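Chapter 7
Learning Household Skills from Hand-Held Gripper Recordings

Hajar Ashour and Hala Naciri

7.1 Scope of the chapter

Chapter 6 treated demonstrations given by teleoperation, in which a person drives the arm and the arm's own joint readings are stored. Here the arm is left out of the recording. The operator carries a gripper with a wide-angle camera fixed to it, and the path of the tool is worked out later from the video. The running case is the Hadero study, which covered bathroom and kitchen tasks in furnished rooms.

Two questions come first. How well can the tool's pose be recovered from the images, and how much of that path can a given arm follow? Section 7.2 takes up the first question and Section 7.3 the second.

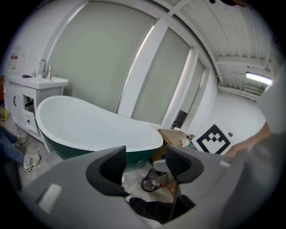 Pose recovery depends on fixed visual features. Plain walls and smooth enamel offer few of them, and a flat printed marker of known size is the usual remedy. It sets the scale of the map and gives all recordings from one room a common origin. In the Hadero study a recording was kept only if tracking held for 90 percent of its length.

The second question is one of reach and speed. A wrist can turn faster than the joints of most arms allow, so each path is checked against the joint limits before training. Paths that fail are dropped or slowed by a factor of 2. The Plumard filter, derived in Section 7.3, does this in a single pass.

Readers should know the camera model of Chapter 4 before going on.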